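Lettre technique du réseau Marinho — Rangement et traçabilité des petites fournitures

Rubrique « Ateliers et magasins »

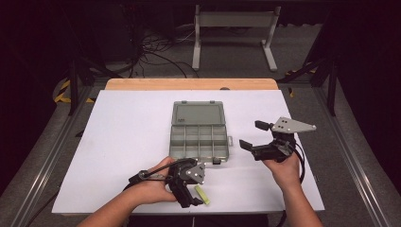
Le passage à la codification unique des petites fournitures entre dans sa deuxième phase en décembre. Les sites de Gilleck et de Gristbridge basculent les premiers, le dépôt de Budivden suivra après l'inventaire annuel. Le référentiel consolidé comprend 643 articles, contre trois listes partielles jusqu'ici, tenues séparément et dont les libellés ne concordaient pas. Une même rondelle M4 y figurait sous « rondelle plate », « rond. pl. zn » et « RP4 », avec trois seuils de réapprovisionnement distincts.

Structure du code

Chaque article reçoit un code à sept caractères : deux lettres pour la famille, trois chiffres pour la dimension nominale, deux chiffres pour la matière et le traitement de surface. Les anciens codes restent consultables dans le champ « référence antérieure » mais ne sont plus acceptés à la saisie des bons de sortie. Les lettres I et O ont été exclues des codes famille en raison des confusions de lecture sur les étiquettes imprimées en petit corps.

Les articles à longueur variable (vis, tiges, entretoises) portent la longueur dans un champ complémentaire. Ce choix a été discuté. Il alourdit la recherche d'une ligne, mais évite la création d'une famille par longueur.

Seuils et quantités

Le conditionnement de référence est fixé à 500 pièces pour la visserie courante jusqu'au diamètre 6. Au-delà, la quantité est celle du fournisseur. Le seuil d'alerte se règle par site et non plus par armoire : Gilleck disposait de quatre armoires alimentées indépendamment, ce qui déclenchait des commandes alors que le stock global était suffisant.

Les articles sans mouvement depuis 19 mois sont passés au statut « dormant ». Ils ne sont ni détruits ni transférés sans accord écrit du magasin d'origine — les pièces de rechange des machines anciennes relèvent souvent de cette catégorie.

Étiquetage

Une étiquette par compartiment, posée sur la face avant, code en première ligne et désignation abrégée en seconde. Les étiquettes manuscrites sont tolérées jusqu'à la fin de la phase de bascule. Le ruban polyester est à préférer au papier dans les zones où l'on manipule des lubrifiants. Sur les casiers sans face avant exploitable, un plan de rangement imprimé est placé à l'intérieur du couvercle, avec la date de mise à jour.

Points ouverts

La double unité (pièce et kilogramme) n'est pas encore gérée pour les rivets. Gristbridge continue donc de saisir en pièces après pesée, avec le coefficient indiqué sur la fiche article.

Le format d'export vers la comptabilité reste en essai. Les écarts constatés portent sur les arrondis du prix unitaire à quatre décimales.

Les demandes de création d'article sont à déposer au moyen du formulaire F-12, avant 16 heures pour un traitement le jour ouvré suivant. Joindre la fiche du fournisseur et préciser l'armoire de destination.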